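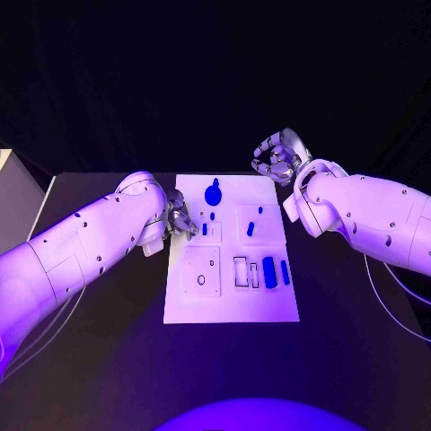

Layout boards for small parts

Workshop tips, page 4. Updated 13 February 2024. Typed fast between jobs, sorry about the spelling.

Main idea first. Small parts go on a white board, board goes flat on a dark table, every part gets its own outline. Blue parts on white are about the easiest thing there is to spot. Same blue parts straight on a dark top and you'll be patting around for them with your palm.

Rest of the page is how I make the boards, how I light them, where it all goes at the end of the day.

Picking the board

Flat matters more than thick. Lay it on the bench and press each corner. If it rocks, use it for something else.

White, matte if you can get it. Gloss throws the lamp back at you. Got a glossy one already? Scuff it with fine paper, wipe, done.

Rectangle. I work with the long side running away from me so both hands reach the near end, and the parts I need last sit at the far end. Turn it sideways if your bench is shallow.

Melamine shelf offcuts are fine. Foam board is fine for a month, then the corners go. The Favavska shelf panels are what I use now, mostly because the store in Driltarthorpe sells the dinged ones cheap and a ding on the underside does not matter.

Round the edges over a little. Sleeves catch on sharp ones and then you have a whole board of pegs on the floor.

Drawing outlines

Put the part down where you want it. Trace with a fine black marker held straight up. Tilt the pen and the outline comes out fat on one side.

Trace loose, a pen width bigger than the part. Tight outlines look nice and are a pain – you end up nudging the thing with a fingernail to make it line up.

Let the ink dry before you put anything back. Ten minutes. I never wait ten minutes and I always get a smear.

Bold lines. Pencil disappears the minute the light changes.

No writing inside the outline, the part covers it. Write beside it, small. Or don't write. A round outline next to a square outline tells you most of what you need.

Made a mistake? Rubbing alcohol on a rag takes marker off melamine. On raw paint it takes the paint too. Test a corner.

Raised plates

Little square plates stuck on the board, standing up a bit from the surface. Good for anything you want to grab by the edges, or anything that rolls.

Cut them all the same size, even if the parts aren't. Makes them easy to swap round later.

Double-sided tape first, for a week. Move them till they're in the right place. Then glue. I glued first on my second board and had to chisel two of them off, and it still has the scars.

Leave finger room between plates. Wider than you think. Try it with gloves on if you ever work in gloves.

Ease the top edges with a sanding block, two passes, no more.

Standing things up

Pegs stand better in a shallow hole. Drill a hair over the peg size, only part way through. Tape round the bit makes a good depth stop, just change the tape when it gets furry.

Knobs with a stem – stem up, always. You can pick them up without looking. Stem down and they sit crooked and spin.

Tall pieces to the far end, low ones close to you. Otherwise your wrist takes out the tall one every single time you reach past it.

Tiny pieces near a big one. The big one works like a flag, your eye goes there first and finds the small one next to it. A tiny gray square alone in the middle of a board may as well be in the next county.

Color

Pick one color for the loose parts and stick to it if you have any say. Blue's good on white. So is red. Yellow is hopeless on white, and gray sort of sinks in.

Can't choose the color? Dab of paint on the top face. Nail polish works and the brush is already in the cap.

Colored light messes with all this. Under a strong purple or violet light white things go lavender, and colors you tell apart fine by day start to look related. So sort by shape first if you've got the party bulbs on. Do your color matching under plain white light and do it before you start, not halfway thru.

Ordinary light

Two lamps, one each side, beats one big lamp overhead. One lamp gives you a hard shadow right where your fingers are.

Low light raking across the board is great for finding a dropped pin. Flashlight flat on the table, slow sweep. Pins throw long shadows.

Turn the lamp off before you move it. Yes I know.

The table under it

Dark top is good. Frames the board, you can see where it ends, and white cables show up on it so you don't snag them as easily.

Speaking of. Cables off to one side, the side you don't reach from. A loose loop on the table is ok, tight across the front edge is not. Leave slack. If one keeps creeping back toward the board, a binder clip on the table edge holds it.

Dark tops show dust. Damp microfiber, then a dry one. No paper towel, it sheds, and then you're picking white fluff off everything.

Non-slip mat under the board, cut smaller than the board so it doesnt show. Shelf liner is cheap and does the job. Muvska make a grippy one that costs twice as much, and mine curled up in January after a month by the heater. Liner never did.

Setting out

Same order every time. I go far end to near end, left to right. Your order can be different, just keep it.

Fill every outline before you start. Empty outline = missing part, go find it now.

Parts in a dish, never straight from the bag. Bags tip.

One board, one job. Two half jobs on one board is how I put the wrong peg in a cabinet hinge and split the door.

Big batches

Last big sort here was a box of 656 mixed fittings out of the Ní Mhurchú kitchen job. Did it in trays, 200 to a tray, then the leftovers, then one kind at a time onto the board. Took an evening. Dumping the whole box on the table would have taken the weekend.

Muffin tins for sorting. Egg cartons if you've no tins, but the bottoms get soft.

Weigh instead of counting if you have a kitchen scale that does tenths of a gram. Weigh ten, divide, then weigh the lot. Close enough for screws. Not for anything you paid real money for.

Putting away

Lift off the parts before you lift the board. Every time. Flat carry with everything still on it works until the doorway.

Store boards on edge, in a rack, drawn sides facing the same way. A dish rack holds four or five small ones. If the plates are glued on give each board a double slot so they don't rub.

Parts go in a zip bag, bag clips to the board with a bulldog clip. Board and bag stay togehter.

Number on the back of the board and same number on the bag. Top corner, where you can see it without pulling the board out.

Cleaning

Dish soap and warm water on the board, wrung-out cloth, round the plates with an old toothbrush. Dry it standing up.

Plastic parts in a sieve under the tap. Plug in the sink first! Lost a peg that way, had to take the trap off.

Marker lines fade with washing. Go over them once or twice a year. Same pen if you can find it.

Quick fixes

Plate came loose – scrape the old glue right off, both faces, then reglue. New glue on old glue lets go in a week.

Board warped – lay it hump side up with paint cans on it for a few days. Sometimes works. Foam board, forget it.

Peg hole got sloppy – wrap of masking tape round the peg, or a drop of wood glue in the hole, let it dry and redrill.

Outline in the wrong place and it won't rub off – white paint pen over the top, two coats, then draw the new one.

Next page: drawer dividers, and what to do with jars that have lost their lids.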